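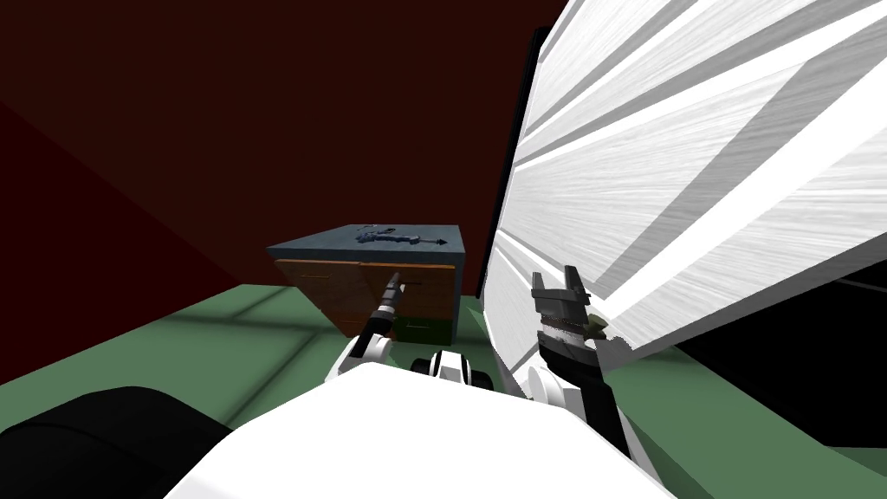
2018-09-13

So I finally moved my recipe and pantry app off flat JSON files and onto a real database, and I am way more excited about it than a grown adult should be!

Some background. Tollo started as a weekend thing back in February, a little web app that keeps track of what's in my kitchen and suggests dinner. Everything lived in one big file that got read into memory at startup and written back out on every change. That was fine with 40 recipes. Then I imported my whole collection, all 449 of them, and saving a single edit started to feel like mailing a letter.

I went with SQLite. I know, I know, it's the least glamorous choice going (my friends were rooting for something with "distributed" in the name), but one file, no server to babysit, and it was already sitting on my machine. I had the first tables up before my coffee was gone.

The part I was dreading was the ingredients. In the JSON version each recipe had its own list, so "scallions" and "green onions" and "green onion, chopped" were all strangers to each other. Now there's an ingredients table, a recipes table and a join table in the middle with the amounts. Cleaning up the names took me two evenings and a lot of muttering, but now I can ask for every recipe that uses up half a cabbage and get the answer before I've let go of the key. I love this so much.

One thing that bit me: foreign keys are off by default! I deleted a test recipe, felt very clever, and then found 54 orphan rows hanging around in the join table. You have to run PRAGMA foreign_keys = ON for every connection, so it now sits right in the function that opens the database, with a comment in capital letters above it.

The other one was speed on the import. My first try committed after every insert and crawled. Wrapping the whole batch in a single transaction made it finish so fast I assumed it had failed – I ran a count three times before I believed it.

Next up is full-text search. I've been reading up on FTS5 and it looks like a great fit for the instructions field, where I want to type "cast iron" and find everything that mentions it. I also need a backup routine that's better than me copying the file to a folder called "old" and then one called "old2".

If you've used FTS5 with synonyms, please leave a comment, I'd love to see how you set it up. The cabbage is still in the fridge, by the way. Fourteen matches and I made toast.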